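Bildergalerie: Greiferstörung an der Station Ostgate

Eingestellt am 5/6/24 von Ornella Fontana

Auf dieser Seite geht es um die Störung am Greifer der Station Ostgate, die uns im Frühjahr länger beschäftigt hat. Der Ablauf ist für alle zusammengefasst, die beim letzten Treffen in Ultdale nicht dabei waren. Die Messprotokolle liegen wie immer im Projektordner Meireles.

Was passiert ist

Bei der Aufgabe »Korb anheben und umsetzen« schloss der Greifer mehrfach, ohne dass die Steuerung den Kontakt erkannte. Der Arm fuhr dann mit der vollen Geschwindigkeit weiter, die nur für die freie Bewegung vorgesehen ist. In 9 von 287 Durchgängen wurde der Korb dabei mitgerissen oder umgeworfen. Verletzt wurde niemand. In einem Fall stand aber Belmiro Godinho innerhalb der Markierung und musste den Not-Halt drücken. Seit diesem Durchgang führen wir den Vorgang als Sicherheitsmeldung und nicht mehr als gewöhnlichen Fehler.

Ursache

Die Kontaktschwelle war nach dem Update der Steuerung Brilia auf den Standardwert zurückgesetzt worden. Für harte Gegenstände reicht dieser Wert aus. Geflochtene Körbe geben am Rand nach, und der Motorstrom steigt dort so langsam an, dass die Schwelle erst spät oder gar nicht erreicht wird. Dazu kam ein Wackelkontakt im Kabel des linken Fingers. Beide Fehler zusammen waren schwer zu finden, denn beim Prüfen mit dem Metallwürfel lief alles normal. Die Fehlersuche hat über 30 Stunden gedauert.

Maßnahmen

Die Schwelle wird jetzt beim Start geprüft. Weicht sie vom hinterlegten Wert ab, gibt die Station den Arm nicht frei. Das Kabel ist getauscht und am Handgelenk neu verlegt. Solange der Greifer geschlossen ist, fährt der Arm nur mit 51 Prozent der bisherigen Geschwindigkeit. Die Markierung am Boden darf im Automatikbetrieb nicht mehr betreten werden, auch nicht kurz zum Zurechtrücken. Wer einen Gegenstand neu hinlegen will, hält vorher an und quittiert danach am Pult.

Bilder

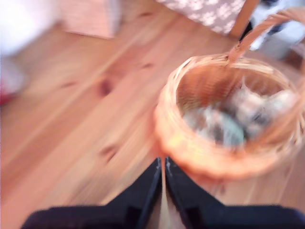 Belmiro Godinho merkte dazu an, die Startprüfung allein genüge ihm nicht. Sie erkenne zwar einen falschen Wert, aber kein Kabel, das erst in der Bewegung ausfällt. Er hätte gern eine zweite Abfrage nach jedem Schließen, auch wenn der Durchgang dadurch länger dauert.

Greifer mit schwarzen Fingern vor dem Rand eines runden Flechtkorbs. Im Korb liegt weiches Material in Grau, Weiß und einem matten Blaugrün.

Stand der Dinge

Die zweite Abfrage ist als Änderung eingetragen und wird zunächst nur in Ostgate erprobt. Bis August bleibt die verringerte Geschwindigkeit auf jeden Fall bestehen. Wer an einer anderen Station mit Brilia arbeitet, sollte den Schwellenwert nach jedem Update von Hand nachsehen und im Stationsbuch eintragen. Auffälligkeiten beim Schließen bitte an Ornella Fontana melden, mit Uhrzeit und Nummer des Durchgangs.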